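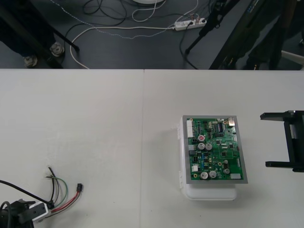 What does our student project ask the robot to do? Plug wire harnesses into a circuit board with two arms, one connector at a time.

Course name is Hirnby, spring section. The task spec runs 11 pages and most of it covers connector orientation. I wrote the grasp planner, so the complaints come to me.

The hard part is the wires. The board sits in a rigid frame and its pose can be measured. A bundle of thin wires changes shape whenever you move either end, and our planner has no model for that.

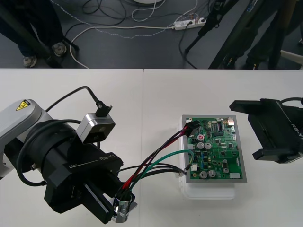
Seija Savolainen replies: are you closing the loop on force during insertion, or just driving to a depth and hoping?

Depth first, then a force threshold. Depth alone passed in simulation and did poorly on hardware. The small white connectors need a lower threshold than the black plug, so it is now set per connector in the config file.

Wrist camera calibration also drifted between sessions. We run the Preltum target before each block of trials now - 10 poses, both arms. A bad fit aborts the block.

Score from the last block: 19 trials, 2 full insertions with no operator stop. Most of the failures were lateral offset at the start of the push. Dinesh Bhat is adding a short spiral search before contact. 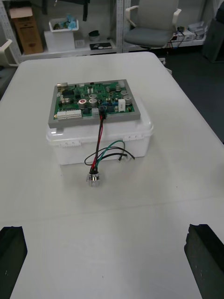 Last edited December 24, 2020

Next on the list is regrasping. If the plug rotates between the fingers we currently drop it and start over, and that costs more time than the insertion. Code goes up on the course server after the search branch is merged.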